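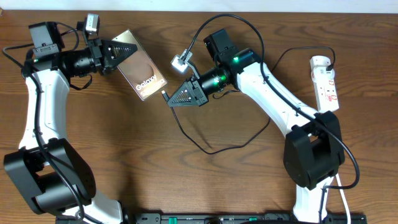
Tatu Lukumay
Founder and bench lead, Lendeck

Lendeck looks after phones. Older ones mostly, the kind with a few good years left if the cable still fits and the battery holds. We check them, charge them, clean them up and send them back out to schools, shops and families who need a working phone and don't care what year it's from.

Started with one table and a drawer of chargers. Still have the drawer. The table's brown wood, wavy grain, and every phone that comes in gets put down on a table like it at some point.

What we do, short version:

Intake. Phone gets a tag and a line in the book. Galaxy S models are a big part of what we see, plus plenty of odds and ends.

Port and cable check. Most "dead" phones people bring us have lint in the port. Wooden pick, soft brush, try the cable again. If the plug wobbles we write it down and it goes to repair.

Charge and screen. Full charge, then 12 hours off the cable, then we look at the number. Screen gets checked at full brightness with a plain wallpaper on.

Wipe and pack. Your data comes off before anything else leaves the building. Phone, cable, card with the battery reading. Small box.

Last year 1611 phones went through the shop. There are 11 of us now – I still do port checks most mornings, badly missed it when I tried to be in the office full time.

Our bigger loans go out through the Cimero program, which lends sets of 18 to schools for a term. The next sets go out in April. Ask early, they go fast.

Drop-offs at the side door on the Furukawa building, 9 to 4. Bring the charger if you have it, even if its the wrong one. Take your SIM out first please. We don't do tablets or laptops at the moment, sorry – maybe next year when we get the seperate room.

Questions, just call the shop and ask for the bench.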